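Notes from the Break Counter

If you came through the second-floor snack counter before ten any day in the past month, you've met the arms. If you work nights, you may have only heard about them, mostly from people who were annoyed their sandwich took a while. I've been on the counter at Plondura for 7 years and Amparo asked me to write something for the newsletter, so this is my side of it. I'm not an engineer and I'm not in marketing. I make the coffee and I fill the shelves, and now I share my table with two robot arms.

The short version of how we got here: the counter has been closed from two to six in the morning for as long as I've worked in this building. There was never enough business to keep a person on, and the second shift has been complaining about it the whole time (rightly! I've seen what they eat out of the machine by the loading dock). Last November, Florian Hervieu from the Rasora project came down and asked if he could watch me work for a week. He sat on a stool with a notebook and wrote down every single thing I did with my hands. I've been married, and I have never been looked at that closely.

What he wanted was the boring part of the job. Pick up a sandwich, put it on a tray, add a drink, add a bar or a bag of chips, slide it over. We served 2,253 trays in the spring quarter and I'd guess most of them were some version of that. He took his notes upstairs, and after that they started working on it in the lab, on a table laid out more or less like my counter, with the same kinds of things we sell. I go up on Tuesdays and Thursdays to help, and I've come to like it more than I thought I would.

My job up there is partly setting the table and partly telling them when they're wrong. They had the drinks way too far forward at first, right where an elbow would go, and I said so. The reply was that a robot's elbow isn't where mine is. Fair enough, but a customer's is! The drinks went to the back. I also got my way on the sandwiches. The early grip was much too strong, and I had a whole afternoon of egg salad coming out the sides before we found a setting that holds the bread and doesn't crush it. Florian calls this "compliance." I call it not squeezing.

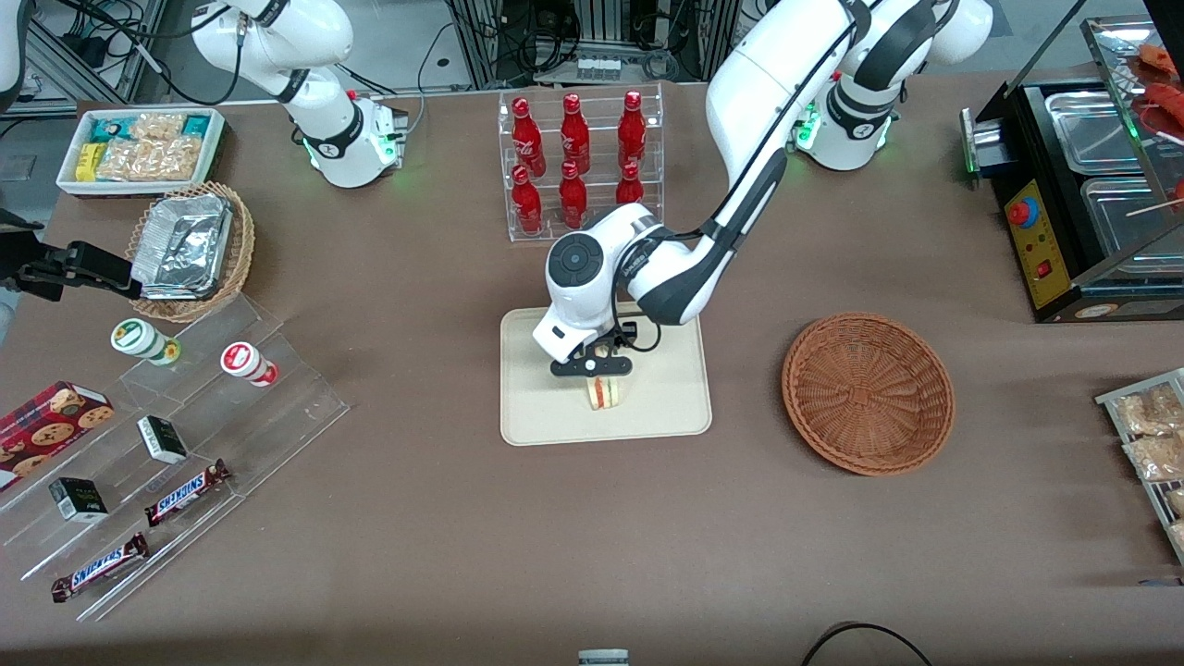
Left arm on sandwich duty in the lab, with the sodas moved to the back where I wanted them.

Sandwiches turned out to be the hard one, by the way. I would have bet on the bottles. But a bottle is the same shape every time and a sandwich is whatever it feels like being that morning. Too much tomato and it slides. Day-old bread behaves differently from fresh, which I could have told them (and did). The chip bags are their own story, all air and shine, and the arm will sometimes go for one, think about it, and go back for another try. I find myself rooting for it. I said "come on, sweetheart" out loud last week and two grad interns heard me, so I suppose everybody has heard by now.

Now, the question I get at the register about five times a day: are they replacing you? I asked it too, in the first meeting, with my arms folded. I was told no, and I asked for it in writing, and Amparo Urrego in Facilities got it for me in writing. My hours stay where they are. The arms get the two-to-six slot once they're ready, and in the morning they work next to me on the plain tray orders while I do hot food, coffee and anybody with a question. If that changes I'll be the first to complain, and you'll read it right in this newsletter.

What has changed already is the shape of my morning. I used to be going flat out from seven to nine with my head down, and I couldn't have told you who I'd served. These days the plain trays go off to one side and I get a minute with people. I learned that Kongkaew in Receiving has been ordering the same breakfast for years and doesn't like it – he just didn't want to hold up the line by asking for something else. My wrists are better too. Anyone who has done this kind of work knows what I mean.

I don't love all of it. The arms are slow when they're being careful, and they're careful a lot. When something stops, people look at me as if I did it. I had to learn a restart procedure off a laminated card, and I now carry a second phone so the lab can reach me, and for the first few weeks none of that came with any extra pay. It does now. I raised it, and I'd say to anybody in another department who's about to get a machine for a coworker: write down the new things you're doing, from the first day, and bring the list with you.

I also worry a little about the quiet. Part of what people come to the counter for is the two minutes of being talked to, and I don't know what the two a.m. crowd gets out of a tray that arrives without a word. Maybe they'd like it better that way at that hour. I've asked for a comment box and Amparo has said yes, so please use it, and use real sentences. "Weird" was on four of the cards from the trial run and I can't do much with weird.

Next up is an open session in the lab on Wednesday, July 27, 2022, from noon until the food runs out. We're planning on over 300 trays that day, so come hungry. The Plurance folks are coming over from across the street as well, and I've promised them the good cookies. If you'd like to try placing an order with the arms, sign up on the sheet by my register. Night shift gets the first 20 minutes, and I'll be checking badges.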